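The Dress From Flundico

Reading time: 4 minutes
3360 shares

My sister had already bought hers, so there was no arguing. It hung on the back of her bedroom door in a clear bag with a silver zipper, and she wouldn't let me touch it until I'd washed my hands.

"It's Clurkolent," she said.

I said I thought it was polyester.

"It's a kind of polyester. It remembers you."

I've worked in alterations for a long time, and I have heard what fabric can do. It can breathe. It can lift. One spring it could cool you down by two degrees, and all that month I let out the seams of women who were sweating straight through it. But I'd never met one with a memory, so I washed my hands and felt the hem. It felt like the lining of a good suitcase.

The New Year's party was at the Soltus, same as every year, and my sister had decided we were going to look like people who got invited places. The invitation said "festive glamour." The year before it had said "elegant sparkle," and half the room had come in black pants. I had a green velvet dress I'd made myself, with sleeves I was proud of, and I planned to wear it again.

"You wore that last time," my sister said.

"So did the curtains."

She drove me to Flundico anyway. It was the only store in Berhe with a doorman, though he was mostly there to keep people from bringing in coffee. Inside, it smelled like oranges. A girl in a gray smock asked me what I wanted my dress to say about me, and I told her I'd like it to keep quiet. She laughed the way you do when you've been told to laugh.

She brought out three. The red one had a bow at the hip that would have caught on every chair in the room. The navy one was fine. The silver one was the Clurkolent, and she held it up by the shoulders and waited, like she was introducing me to her mother.

"After you've worn it 2 or three times it learns your shape," she said.

"What does it do the first time?"

"The first time it's getting to know you."

I turned it inside out. She didn't like that. The side seams were narrow, with nothing left to let out, and the zipper had been set in by somebody in a hurry. There was a little card sewn in at the neck that said the dress was number 3947. I asked what the numbers meant and she said they meant it was exclusive. I wondered how many it would take before it wasn't.

I put it on, though. I want to be fair about this. The fitting room had a pink bulb and a mirror that leaned back slightly, and I stood there and looked tall. I looked like I'd slept. My sister put her hand over her mouth. I've hung enough mirrors to know what a tilt will do, and I still stood there longer than I had to.

"Well?" said the girl.

"What's it cost?"

She told me. I got dressed.
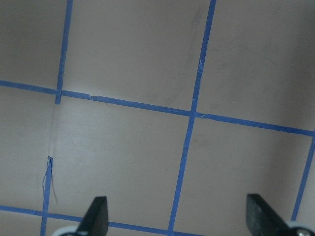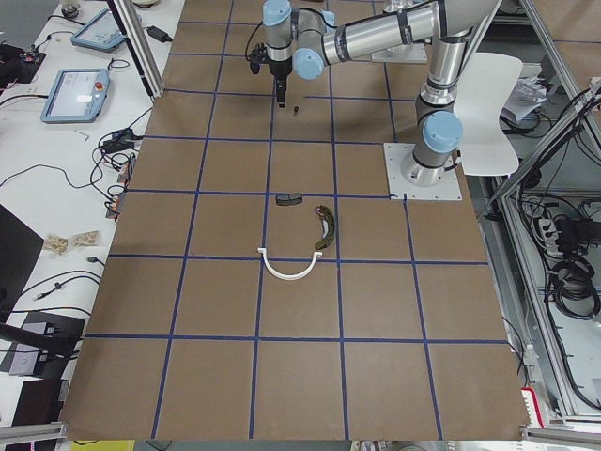
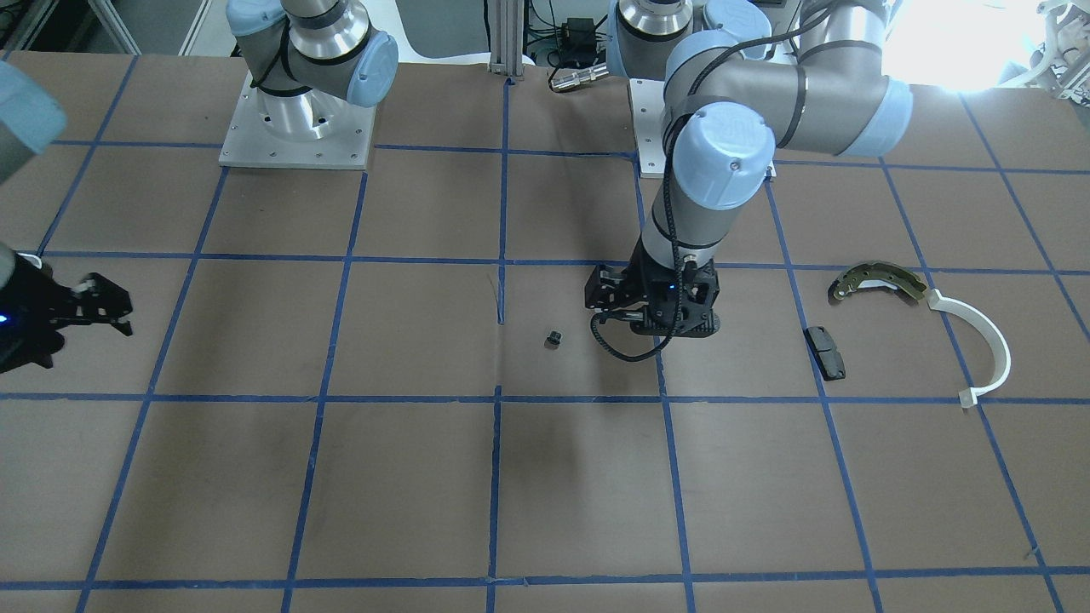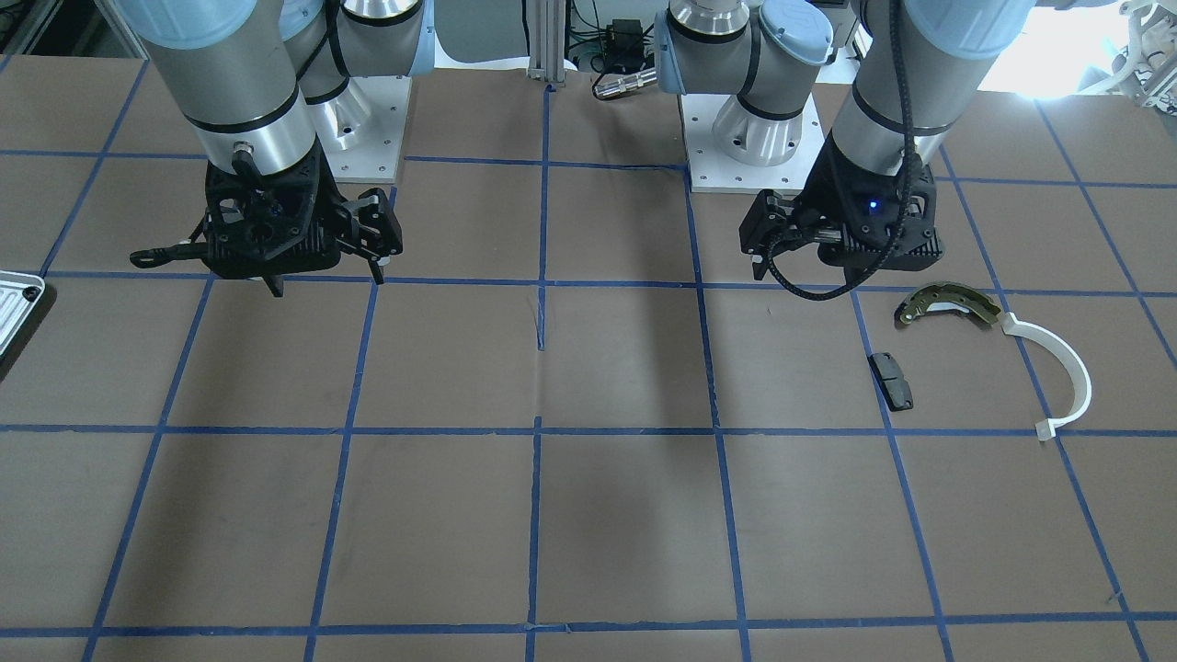
Last updated: 2019-11-26

My sister didn't speak to me until we were past the bakery. Then she said I'd rather be right than pretty, and I said I hadn't known the store made us choose.

She called that night to say she'd put a deposit on it for me. It was a gift. I couldn't return a gift, could I? I said I could return anything with a receipt, and she said she'd thrown the receipt away, and I knew she hadn't, because she keeps receipts for gum.

So on New Year's Eve we walked into the Soltus, the two of us, in silver. There were six others. I spotted them before we'd handed over our coats. One was by the piano, and two were at the buffet standing back to back like they hadn't noticed each other, which they had. Festive glamour! The management had told the newspaper they expected 2000 guests through the season, and I started wondering how many of them had been told they were exclusive.

My sister saw it too. I watched her chin go up.

"Ours fit better," she said.

Hers did. I'd taken it in on Tuesday's worth of evenings, or that's what it felt like, working under the kitchen lamp with a seam allowance as thin as a shoelace. I'd moved the zipper, too. I hadn't told her, and she'd put it on and gone quiet in front of the hall mirror and said, "See? It's learning."

I let her have that. I ate a great many small things on toast.

A little before midnight a woman in the ladies' room asked me if mine had started remembering yet. She was holding the side of hers closed with her hand. I got the needle out of my purse and told her to stand still and lift her arm.

"They said two or three wears," she said.

"Did they say which part it remembers?"

She thought about it while I sewed. Outside they'd begun the countdown, and she asked if we should hurry. I told her the year would come in whether she was hemmed or not, but I'd feel better if she was.

In February my sister brought the dress over in its clear bag. The left seam had gone, right beside my stitching. She wanted to know if I thought it had forgotten her.

I said to leave it on the chair. The green velvet was on the hook behind it, and she looked at the sleeves for a while, and then she asked me, not very nicely, whether I had any more of that fabric.

2 comments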